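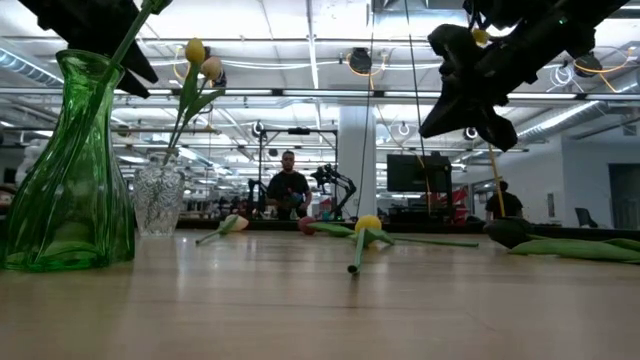
Tulips in two vases: how do I get them to stand up and look like an arrangement?

Posted in Home & Garden > Cut Flowers, 6/24/25

quintela_porch

I am so happy with these tulips and so bad at arranging them! I have two glass vases on the table, a tall green one with a wavy, flared rim and a smaller clear cut-glass one with a narrow neck. The mix is yellow, a pinkish red and a very pretty pale pink and white. So far I have a couple of yellow ones in the clear vase and a single stem leaning out of the green one, and the rest are still lying on the table while I think.

My trouble is the tall vase. It narrows at the waist and opens out again at the top, and anything I put in there just swings over to one side. The clear one has the opposite problem. The neck is so narrow that a few stems with leaves on fill it up and then I can't turn anything without bending it.

Also, do I mix the colors or keep one vase all yellow? And how short is too short? I don't want to cut and then be sorry. They need to look good for a family lunch, and if they last past that I'll be thrilled.

3 replies

levard_lane

Oh, I love this question. Tulips are my favorite thing to put in a vase, and the leaning is half the charm once you get it under control.

For the tall green one, the waist is your friend. Stems cross at the narrow part and hold each other up, but only if there are enough of them. One stem alone will always flop to the side. Put the first one in leaning left, the second leaning right so they cross at the waist, then keep going around, turning the vase a little each time. By the fifth or sixth you'll feel them lock together. If you don't have that many to spare, run clear tape across the rim in a grid and tuck the ends down over the edge. With a wavy rim the tape won't lie perfectly flat, so press it into the dips and let a leaf hang over it.

For the narrow neck, strip the lower leaves. All of them, up to where the neck begins! Leaves are what's clogging it, and they go slimy under water anyway. Peel them down gently and they come away clean. Two or three stems is plenty in a vase like that.

On length, start long. Hold the flower beside the vase with the end of the stem at the level of the table and look at where the head lands. I like the bloom to clear the rim by at least a hand's width in a tall vase, and much less in a short one, where the heads can practically rest on the edge. Cut off less than you think, because tulips keep growing after they're cut. Mine have put on 2 inches in a vase before, and the whole shape changed on me.

Color: I'd keep yellow in the clear cut glass, where it looks like sunshine, and put the pinkish red and the pale pink in the green. Green glass with pink tulips is just gorgeous. You could slip one yellow in with the pinks so the two vases look related.

jastano77

Put a penny in the water. My grandmother always did and hers stood straight as soldiers. No idea about colors, I would just mix them.

claston_cuttings

I'll skip the penny, though I know people swear by it. I tried it with two identical jars once and couldn't see any difference.

What does help with droopy stems is wrapping them before you arrange. Lay the tulips side by side on a sheet of newspaper with the heads level, roll it up snugly so the paper supports the necks, trim the ends and stand the whole roll in a few inches of cool water for 2 hours. They drink, the stems firm up, and they come out wonderfully straight. If yours have been out on the table for a while, I'd do this first and arrange afterward.

A few other things, from somebody who has bought far too many tulips:

Cut on a slant with a sharp knife or good scissors. Dull scissors pinch the stem.

Shallow water is fine. A third of the vase is enough, and top it up every day, tulips are thirsty.

Keep them away from the fruit bowl and out of direct sun. Put them in a cool spot overnight before the lunch if you have one.

They turn toward the light. Give the vases a half turn every morning or everything ends up facing the window.

Tight yellow buds will outlast the open blooms, so if you have some still closed, put those in the vase you want to keep longest. I've had closed ones go a full 14 days in a cold hallway, but in a warm kitchen expect a week.

As for crossing stems, I agree with the first reply completely. It feels fussy for the first couple and then it's really fun.

quintela_porch

Thank you all!! I'm going to do the newspaper roll tonight and the crossing trick in the green vase tomorrow. Pinks in the green glass it is. I stripped one stem just now to see and it slid right into the narrow neck — I can't believe I was trying to cram all those leaves in there.

One more thing if anyone is still reading: the stem on one of the yellow ones is bendier than the others. Does that go in the roll too, or should I cut it short and float the head in a bowl?

claston_cuttings

Roll it with the others and see how it looks after. If it's still floppy, go for the bowl. A floating tulip lasts a few days and looks lovely in the middle of a lunch table.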